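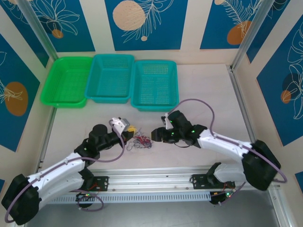

Three mesh baskets, one green and two in blue-green shades, along the back of the table.

Zollik stacking baskets, set of three: my review after one summer

I bought these baskets in June for the small storage room behind our kitchen. Before that I kept onions, cloths, batteries and cables in cardboard boxes, and every time I needed one thing I had to take down four others. My wife said we should buy a proper cupboard. I looked at the prices of cupboards and decided to try baskets first.

The Zollik set costs 17 pounds with delivery. I also considered the wire baskets from Ikonen, which are nicer to look at, but they cost 40 pounds for two and the wires leave marks on soft fruit. My neighbour has the Fornari ones with a lid. I borrowed one for a week and I did not like the lid, it must be pressed in all four corners or it jumps open again.

What I keep in them

The first basket is for onions and garlic. The air goes through the holes and the onions stay dry much longer than in the box. The skins fall through the bottom, so I put a sheet of newspaper on the shelf and change it on Saturdays. The second basket is for cleaning cloths and sponges. The third one has the chargers and extension leads, and this is the use I am least happy with. Thin plugs go into the holes and stay there, and when you pull one cable the whole basket comes with it. I now roll each cable and put a rubber band on it, and it is better, but a box with closed sides would be the correct thing for cables.

Strength

I weighed the onion basket when it was full and it was a little over five kilos. I carried it like this from the car many times and the handles did not bend. With tins I would be more careful. I put twelve tins of tomatoes in one basket and the bottom became round like a bowl, so it could not stand straight on the shelf. When I took the tins out it went flat again by the next morning.

Cleaning

The instructions say warm water and no dishwasher. I use an old toothbrush for the corners, where the earth from potatoes likes to sit. It takes me five minutes for each basket. The colour is the same as on the first day, also on the one that stands near the window.

Customer service

One basket in my first parcel had a crack in the rim. I wrote to the shop, Embridge, and a Mr Daichi Hayashi answered on the same afternoon. He asked for my order number and one photo, and the new basket came after three days. I did not have to send the broken one back. It lives now in the garden with clothes pegs inside.

My opinion

For vegetables and cloths I can recommend them, for cables and tins I cannot. I would like it if Zollik sold the baskets one by one, as I need only one more for the potatoes and I must buy three. I give four stars out of five.

Reviewed on Saturday, August 17, 2019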